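Winterstellungen bei Nasthorpe – wer kennt sich aus?

Forum > Militärgeschichte > Feldbefestigungen

Grabenfuchs70 schrieb:
Hallo zusammen! Ich bin völlig begeistert zurück von einem Wochenende bei Nasthorpe. Am Waldrand oberhalb der alten Ziegelei liegen Laufgräben, die man im Dezember ohne Laub richtig gut lesen kann – Zickzack, Schulterwehren, alles noch da! Ich komme auf 400 Meter Gesamtlänge. Im Heimatheft steht, das sei eine Übungsstellung gewesen, aber dafür ist mir das viel zu sauber angelegt. Was meint ihr?

mussa_west schrieb:
Toller Fund! Aber vorsichtig mit "zu sauber". Gerade Übungsstellungen sind oft nach Lehrbuch gebaut, da hatte man Zeit und keinen Beschuss. An der Front wird der Verlauf schnell krumm.

Grabenfuchs70 schrieb:
Guter Punkt, daran hatte ich gar nicht gedacht. Nur: Warum dann 20 Meter hinter dem Hauptgraben noch ein Unterstand mit Betondecke? So viel Aufwand für eine Übung?

Sarkeven schrieb:
Das sehe ich wie Grabenfuchs. Beton war knapp, den hat keiner zum Spaß verbaut. Ich tippe auf eine Auffangstellung, die nie besetzt wurde. Davon gibt es in der Gegend mehrere, und die sind herrlich erhalten! 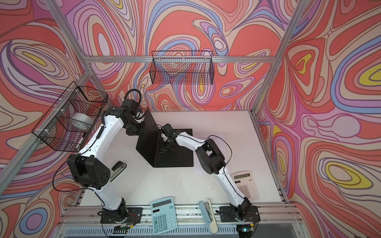 Zwei weiße Arme, bunte Wände

mussa_west schrieb:
Widerspruch! Betondecken gibt es auch auf Übungsplätzen, als Deckung für die Aufsicht beim Scharfschießen. Wie dick ist die Decke denn? Bei 10 Zentimetern reden wir über Splitterschutz, mehr nicht.

Grabenfuchs70 schrieb:
Mist, nicht gemessen. Ich fahre sowieso wieder hin, dann mit Zollstock!

Didus schrieb:
Schaut euch mal das Schussfeld an. Wenn der Graben nach Osten auf freies Feld zeigt, spricht das für Sarkeven. Zeigt er in den Hang, dann für Mussa. Und bitte nichts ausgraben, Bodendenkmal!

Grabenfuchs70 schrieb:
Keine Sorge, ich gucke nur. Er zeigt nach Osten, allerdings steht da heute Wald.

Sarkeven schrieb:
Na also :-) Jetzt fehlt bloß noch eine alte Karte, auf der der Wald nicht drauf ist.

mussa_west schrieb:
Überzeugt bin ich noch nicht, aber die Karte suche ich gern mit. Ich sehe heute Abend meine Messtischblätter durch.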